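Visit Report: Talavera Furniture Works and the Flinley Showroom
Open Day, 29 June 2019

The Ullier Trade Association arranged a one-day visit to the Talavera furniture works for members in the retail and office supply trades. The open day is held each summer and gives buyers a chance to see how table and desk surfaces are made, finished, and inspected before shipment. A total of 178 visitors registered across the morning and afternoon sessions. Our own party numbered 11.

Arrival and Lumber Yard

Visitors were received at the east gate and given safety glasses and a printed route. The tour began in the yard, where boards are stacked under a roof with open sides. Staff explained that incoming lumber is sorted by grade first and by color second. Boards intended for desktops are kept apart from those used for legs and rails. 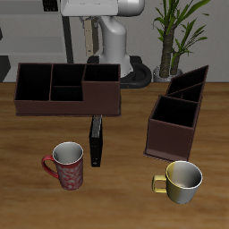
From the yard the party moved to the drying rooms. Two of the four rooms were in use, and visitors were allowed to view the control panel but not to enter. The works keeps a paper log beside each door in addition to the electronic record. Several members asked whether drying times change in winter. The guide replied that loads received in December usually stay in the rooms longer and that delivery dates are set accordingly.

Cutting and Gluing

The cutting hall is the largest building on the site. Boards are planed, trimmed, and laid out on long benches, where two workers arrange them by hand before gluing. The presses hold each panel for 90 minutes. Noise made conversation difficult in this area, and the association may wish to request headsets for future visits.
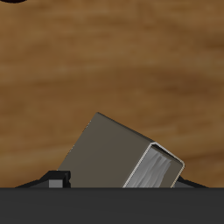 The finishing department received the most attention from our members. Sample panels were set out in order of tone, and visitors were invited to compare them under daylight and under shop lamps. Buyers often ask for an even color, but a brown top with bands of lighter tan and darker umber running from left to right, as in the view printed here, remains a steady request from office customers. The department supervisor noted that strong banding of this type should be agreed upon with the customer in advance. Returns for color are handled by the same team.

Showroom and Lunch

Lunch was served in the Flinley showroom, a short walk from the main building. The showroom displays 373 items, including desks, shelving, and a small range of accessories supplied by Fakik. Price lists were available on request. Members should note that the list for accessories is issued separately and was not yet final on the day of the visit.
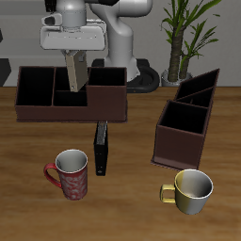 Matters for Follow-Up

The works has agreed to send finish samples to members who left their business address at the desk. Questions about minimum orders should be directed to the association office, which will forward them as a group. Parking at the east gate was full by midmorning, and members attending next year are advised to use the lot behind the showroom.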